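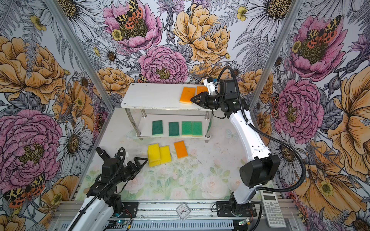

I-seul Jang
Cacharrera a tiempo parcial, taller compartido Valtalier

Inicio Hilos Respuestas Multimedia Guardados

Junio · I-seul Jang

Hilo sobre cómo he acabado dedicando la primavera a que dos brazos ordenen estropajos. En casa los sigo dejando en el fregadero.

El proyecto se llama Jollance. El nombre lo elegimos antes de tener ningún tornillo puesto, que es el orden correcto si lo que quieres es no terminar nunca.

La estructura es perfil de aluminio, con los dos brazos montados en el mismo raíl delantero. Ventaja: comparten referencia. Inconveniente: cuando uno frena en seco, el otro se entera.

Lo del papel pintado. Las paredes eran blancas y la estantería también, y la cámara de la muñeca no sabía dónde acababa una y empezaba la otra. Sobraba un rollo de peonías con polillas de la reforma de Villaseñor. Ahora tenemos el robot más cursi del polígono y detecta el borde de la balda.

La tarea: los verdes abajo, los naranjas arriba. Los amarillos esperan en la alfombrilla de rosas, porque todavía no hemos acordado cuál es su sitio. Llevamos dos reuniones con ese punto en el orden del día.

El brazo derecho entra de lado a por los naranjas de la balda de arriba. Si entra desde arriba, los empuja con la muñeca. Esto lo aprendimos despacio.

El izquierdo va a los amarillos apilados con la pinza abierta del todo. Apretar un estropajo es fácil. Coger uno sin llevarte el de debajo ya es otra conversación.

Llevamos 1.052 intentos apuntados. De los 90 últimos con la pila, unos seis acabaron con los dos estropajos en el aire. Me dicen que es un buen dato. Yo estaba delante y no lo parecía.

Me preguntáis por el reloj de agujas del raíl. Sirve para cuadrar los vídeos con el cuaderno. Sí, hay marcas de tiempo digitales. También hay tres ordenadores que no se ponen de acuerdo en la hora.

La calculadora es mía. Que nadie la mueva.

Pendiente: sujetar mejor los cables que van por encima de los brazos y meter las placas en una caja. La caja la prometió Voletti en marzo. No especificó el año.

Mañana cambio las yemas de los dedos del izquierdo por unas más blandas y os cuento. Si alguien tiene una opinión sobre dónde van los amarillos, que venga a la reunión.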